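# About Craddock 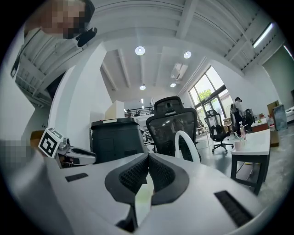

**Eleri Vaughan**
*Office manager, Craddock, Caltbridge*

Somebody has to write the About page, and the job fell to me on the grounds that I know where everything is. You will therefore be getting less about our values and more about our chairs.

Craddock fits out offices. We find the desks, we get them up the stairs, and we come back a month later when the people using them have worked out what they wanted in the first place. Most of our customers are in Caltbridge and the villages out towards Stesstead. The smallest job last year was a single footrest. The largest was 232 workstations for an insurer, who then moved half of them by the window.

Our own office is one big open-plan room with a high ceiling, tall enough that the heating bill goes up there to live. There's a tall white pillar that every new starter suggests removing. It is holding up the building.

The office is also our showroom, so anything we sell has to put up with us first. The black mesh chair with the separate headrest is the one most people ask about. Ibrahim Tijani, who runs our seating side, makes each new model do 30 working days under a member of staff before it goes on the price list. He has rejected some very handsome chairs this way and is not sorry. The chair that did best went to Horacio Vergara in accounts, and he has declined to give it back.

We have a lidded black bin and firm opinions about it. Caradog Prydderch, who founded the company with a van and a borrowed sack truck, holds that you can judge any office by its bins: too few and people keep apple cores in drawers, too many and nobody empties any of them. He will tell you this on a site visit. Allow 15 minutes.

Caradog started out in 2000 selling second-hand filing cabinets, which was brave of him. We still take in old furniture when we deliver new, and Nelly Ccori sorts what can be mended from what can't. Her repaired desks go out under the Jiltham name and tend to be snapped up by schools, usually in October, when the last of the summer's bargains have lost a leg.

If you'd like to visit, come between ten and four and ring the bell twice – the first ring only wakes it up. Sit in whatever you like. Pull the levers. Bring your own cushion if you're attached to it, and bring a floor plan if you have one, even if it's on the back of an envelope. We've worked from worse.

Deliveries go to the side door, please. The front step has had two of our trolleys already.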